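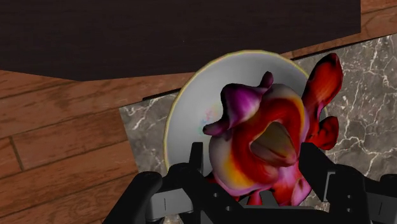

Cellalard Marble Slab

Home > Kitchen > Stone > Slabs and Shelves

Sold by Tenport
Finish: Danzer (gray with white veining) or Gitine (off-white with faint gray veining)
Availability: Danzer in stock, Gitine to order
Page updated 8 November 2018

The Cellalard is a solid slab of natural marble for use in a pantry, on a kitchen counter or as a shelf in a cold cupboard. It comes in two sizes and two colors. Each slab is cut from a single piece of stone, with no backing board and no resin edging.

Older houses often had a stone shelf in the larder, usually on the north wall, where butter, cheese and cooked meat were kept before there was a refrigerator in the kitchen. Stone is slow to warm up. A slab that has stood overnight in a cool room stays cool well into the day, and anything set on it loses heat into the stone. The Cellalard does the same job. It does not replace a refrigerator and should not be used to store raw meat, fish, milk or anything else that the label says to keep chilled.

What people use it for

Most slabs go to home bakers, who roll pie dough and puff pastry on them. The butter in the dough stays firm for longer than it does on a wood or laminate counter, and you need less flour on the surface. Candy makers use the slab for fudge and brittle, and for tempering chocolate by hand.

The other common use is as a resting shelf. Pies, loaves and cooked vegetables can be left on it to finish cooling before they are wrapped. Let anything straight from the oven stand on a rack first. Marble can take a warm dish, but a very hot pan on cold stone can crack it, and cracks caused this way are not covered by the guarantee.

Some customers fit the large slab as a permanent shelf. See the fitting notes further down.

Sizes

Counter slab. Weighs 28 pounds. It fits on a standard counter with room to spare at the front and back, and one adult can lift it with care. Supplied with four cork feet in a paper envelope. The feet are not glued on at the factory, as many people prefer to set the slab on a damp cloth.

Shelf slab. Weighs nearly 40 pounds. Longer and slightly deeper than the counter slab, and meant to stay where you put it. Two people should lift it. Supplied without feet.

Both sizes are the same thickness. We do not cut to order. If you need a particular length for an alcove, a local stone yard can shorten either slab with a wet saw, though the cut edge will not match the others unless it is polished afterward.

Color and variation

Danzer is the darker of the two. The ground color is a mid gray, and the white veins can be fine or broad. Gitine is paler and shows less veining. It also shows stains sooner, and we suggest Danzer for anyone who works with berries, beets, turmeric or red wine.

Veining differs from slab to slab and we cannot match a slab to a picture or to one you already own. Small pits, hairline marks that do not catch a fingernail, and patches of a different gray are part of the stone. If you want two slabs to sit side by side, order them together and put a note in the comments box at checkout. The warehouse will pick two from the same crate where it can.

Surface

The top is honed, which gives a smooth, low sheen. We sold a high polish version for several years and dropped it. It looked good in the store but the polish went dull in patches wherever lemon juice or vinegar had been left on it, and there was no easy way to put that right at home. A honed surface still marks, but the marks blend in and can be rubbed down.

The underside is sawn and left plain. It can be slightly rough and will scratch a painted or varnished counter if you slide it. Lift the slab to move it, or fit the feet.

Edges are eased by hand on all four sides. The corners are left square – please bear this in mind if you have small children and the slab will overhang anything.

Sealing

Every slab is sealed once before it leaves the workshop, with a clear sealer suitable for food surfaces. The sealer soaks in and does not form a coating. It slows down staining and gives you time to wipe up, but it will not stop acid from etching the stone.

To check whether the slab needs sealing again, put a few drops of water on it and leave them for several minutes. If they stay as beads, the seal is good. If the stone under them turns darker, let it dry out for a full day and reseal it. How often this is needed depends on use. A slab that is scrubbed every day may need it twice a year.

Cleaning

Wipe with warm water and a little dish soap, rinse, and dry with a towel. For dough that has dried on, lay a wet cloth over it and come back later. A plastic scraper is fine. A metal bench scraper can be used if it is held flat.

Do not use vinegar, lemon, bathroom cleaner, lime remover or scouring powder. Do not put the slab in a dishwasher.

Oil stains can usually be drawn out with a paste of baking soda and water, covered with plastic wrap and left overnight. It may take more than one try. Light etch marks can be rubbed with fine wet abrasive paper, working in small circles over a wider area than the mark itself. Reseal afterward.

Fitting the shelf slab

Use solid supports. The shelf slab should rest on a wood batten along the back and both ends, screwed into masonry or studs. Brackets alone are not enough, and drywall anchors should not be used at all. Before you start, make sure the battens are level with each other. Marble does not bend, and a slab that is carried at only a few points may break under load.

Bed the slab on a thin line of clear silicone and leave a small gap at the wall on each side. Leave the air vent in the cupboard open if there is one. A stone shelf in a closed, damp cupboard will collect moisture on the underside in warm weather.

We do not offer a fitting service.

Accessories

Cork feet, set of four. Same as those supplied with the counter slab.

Stone sealer, small bottle. Enough for two coats on either size.

Lifting straps, pair. Useful for the shelf slab. These are the same straps our own packers use and they are not sold in the store, only here.

Delivery

Slabs ship on a wood frame inside a double-wall carton. Danzer leaves the warehouse within 8 working days. Gitine is cut in batches, and the next batch is due in April. Orders for Gitine are charged when the slab ships.

The driver will deliver to the front door or the loading area of the building. Stairs are not included. Please open the carton and check the slab before you throw the packing away. Stand it on its long edge to lift it out – a slab carried flat by its ends is more likely to snap. If it has arrived broken, send us a picture of the slab and one of the carton, and we will send another or refund you. You do not need to return the pieces.

Returns

Unused slabs can be returned in the original frame and carton. Return freight is paid by the customer unless the slab is faulty. We cannot take back a slab that has been cut, drilled, glued down or used with food.

Guarantee

Tenport has sold the Cellalard since 2000 and guarantees it against splitting along a natural fault for as long as the first buyer owns it. Chips, heat cracks, stains, etching and damage from poor support are not covered. Keep your order number, which is also printed on a label on the underside of the slab.

Common questions

Can I cut on it?
You can, but it will dull your knives and leave fine scratches. Use a wood board on top.

Can I chill it first?
The counter slab can go in a refrigerator if the shelf is rated for the weight. Many glass shelves are not. A tray of ice set on the slab for a while before baking works well enough. Wipe the stone dry before you flour it.

Can it be used outdoors?
Only for an afternoon. Frost will damage it, and rain takes the finish off the top.

Is the stone the same as your old gray one?
It comes from the same quarry district but a different face, and it is slightly lighter. The thickness is unchanged, so a new slab will sit level beside an old one.

Related items: Stone sealer | Cork feet | Lifting straps | Pastry rulers | Maple rolling pins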